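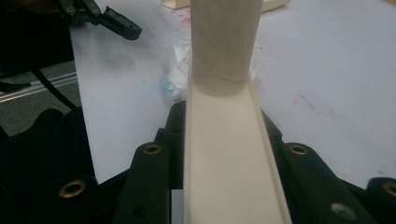
Vesgate Youth Basketball
Second progress report to the Van Wijk Fund
April 28, 2018

Prepared by Tala Khasawneh, program director

Dear friends at the fund,

The winter season is over, the gym floor has been mopped, and I finally have an evening to write this properly. It has been a very good stretch for us! I'll go through it in the order of the grant agreement so you can check it against what we promised, and then there are a few things at the end that weren't in the agreement at all but that I'd like you to know.

Enrollment

We said we would reach 90 players by the end of the second period. We have 108 on the books. Most of the growth came in the 11 to 13 age group, where we had to open a second practice slot in January, and a good part of it came from younger brothers and sisters of kids who were already with us. The girls' side went from one team to three teams, which made me happier than anything else on the sheet. Last year we were begging other clubs for scrimmages because we could barely put five girls on the floor at the same time. This year they scrimmage each other, loudly, and the oldest of them have started asking for film sessions.

We did lose some players too. A handful of the 14 and 15 year olds left when track season started, and two families moved away. We kept every one of those kids on the mailing list, and I expect to see a few of them back in the fall.

Games and results

Your agreement doesn't ask for results, but Rawan Hamdan, our head coach, would never forgive me if I left them out. The under-14 boys finished second in the county league and went out in the semifinal, 47-44, to a Grilorton team that hit its free throws when it had to. We had the ball with nine seconds left and a decent look from the corner. It rimmed out. The kids cried, the coaches nearly did, and the next practice had full attendance.

The under-14 girls won five and lost seven in their first league season. That may not look like much on paper, but they lost their first four by twenty points or more, and the last game of the season was a 38-31 win against a team that had run them off the floor in December. They pressed full court for the entire second half. I have watched a lot of youth basketball and I have rarely seen a bench that worn out and that pleased with itself.

The under-12s play in a festival format with no standings. They played everyone in the area, they learned to get back on defense (mostly), and their sharing of the ball improved a great deal between the first festival and the last one. The rule we borrowed from Grilorton, where every player has to touch the ball once before anyone can shoot, drove them crazy for three weeks and then it clicked.

Coaching

The plan called for four trained assistant coaches. We have five. All of them completed the entry-level course, and three also did the concussion and first aid day, which we paid for out of the training line. Rawan runs a short coaches' meeting before the Tuesday-style practices we hold in the big gym, and she has written out a practice book with 30 drills, each on a single page, with the age group marked in the corner. It's already dog-eared. Two neighboring clubs have asked for copies and we've said yes.

We're especially pleased that two of the five assistants are former players of ours. Both are still in high school. They get a small stipend and a whistle, and the little kids listen to them in a way they do not listen to me.

One thing that was harder than we expected was keeping practices going in exam weeks, when the student assistants can't come. For the fall we would like to pair each of them with a parent coach so that no group ends up doubled up on one basket. We had that problem four or five times this winter, and a practice with that many kids at one hoop is mostly standing in line.

Facilities and equipment

The gym contract with the school district has been renewed through the end of next season on the same terms. We get the big gym on two evenings and the small gym on one, plus a weekend morning block. I had hoped for a second small gym evening and did not get it. I'll ask again in July when the district redoes its schedule.

With the equipment money we bought game balls in two sizes, practice balls, a set of reversible jerseys for every group, a portable scoreboard, and two height-adjustable hoops for the youngest players. The hoops have made the biggest difference. Before, the eight year olds were heaving the ball from their hips at a ten-foot rim. Now they can use something close to a real shooting form, and they score, and a kid who scores comes back the next week.

The Vimach shot clock we had in the budget is on hold. The league decided in February not to use shot clocks at the under-14 level after all, so it would have sat in a closet. With your permission we'd like to move that money to transportation, as set out under Budget below.

Transportation

In the first report I wrote that rides were our biggest worry, and I want to come back to it. Away games were costing us players, plain and simple. Families with one car, or with a parent on the evening shift, couldn't make a tip-off on the other side of the county. We started a shared van in January, driven by two parents who passed the district's background check. Attendance at away games got better almost at once, and for the final month of the season every team traveled with at least eight players. In the fall, the under-14 girls had played two away games with five and no substitutes.

The van isn't a long-term answer by itself. It's one van, and when two teams are away on the same morning somebody has to leave very early or wait around. But it showed us what the problem was, and I'd much rather be working on a schedule than wondering why kids had stopped coming.

Homework hour

The homework hour before practice, which started as an experiment, has become a regular part of the week. It runs in the school library, with snacks, and with one retired math teacher whom the kids adore. Attendance goes up and down. It was strongest in the weeks before report cards and weakest right after the holidays. We don't make it a condition of playing, and we've talked about whether we should. For now Rawan and I both feel that the kids who need it most are the ones we'd push away with a rule, so we're leaving the door open and the crackers out.

Over the whole period the homework hour logged 1,434 sign-ins. We're proud of that. We can't tell you what it did for grades, as the school doesn't share those with us and we haven't asked, but two teachers have told us they can see which of their students come.

Budget

We're on budget overall. The gym rental came in exactly as planned. Coach training was slightly under, even with the fifth assistant, because the district let us use a classroom for the course without charge. Equipment was under by the price of the shot clock. Transportation was over: fuel and insurance for the van were not in the original plan, and we covered them this winter from the spring pancake breakfast and a raffle.

Our request is that the unspent shot clock money be moved to the transportation line for the coming season. It would cover fuel and most of the insurance through the winter. No other changes are needed. The full statement and receipts are in the separate folder, sorted by line.

What's next

Spring is open gym and skills sessions, with no league play. Rawan has put together a ball-handling block and a footwork block, and the older girls have asked for a weekly shooting contest, which they're now running themselves with a chart on the wall and very strict rules about foot faults.

In July we'll hold a one-week camp, mornings only, for players already in the program and for any friends they bring along. We've set aside places for kids who have never played on a team. The camp will also be where the student assistants plan and lead their own sessions from beginning to end for the first time, with Rawan watching from the bleachers and, I'm told, keeping quiet.

For the fall, our goals are these:

A fourth girls' team, at the under-10 level.

A parent coach paired with every student assistant.

A second driver on call for mornings when two teams are away.

Two home festivals for the under-12s instead of one.

A referee course for players 14 and up. We were short of referees at the festivals, and several of the older kids have said they'd like to try. They certainly have opinions about fouls.

Things that weren't in the plan

A few players started a reading shelf in the hallway outside the gym, mostly sports biographies and comics. It keeps getting emptied and filled again.

The under-14 boys came to the girls' last home game as a group and made so much noise that the referee had a word with them. The girls returned the favor at the semifinal.

One of our quietest players, a boy who hardly spoke to anyone in his first season, asked Rawan if he could keep the scorebook for the younger teams. He has done every home game since. His book is neater than the league's, and in March he caught an error in the official score that gave a Grilorton player two points she'd earned. Their coach sent him a card.

You asked after the first report if someone from the fund could come by. Please do! The shooting contest is every week until school lets out, and the camp would be a fine time as well. Wear sneakers, because Rawan hands visitors a ball.

I'm happy to answer questions on any of this, and to send the practice book if you'd like to see it. Please let us know about the transportation request before the end of the school year if you can, so that we can renew the van's insurance on time.

With warm thanks from all the players and coaches,

Tala Khasawneh
Program Director, Vesgate Youth Basketball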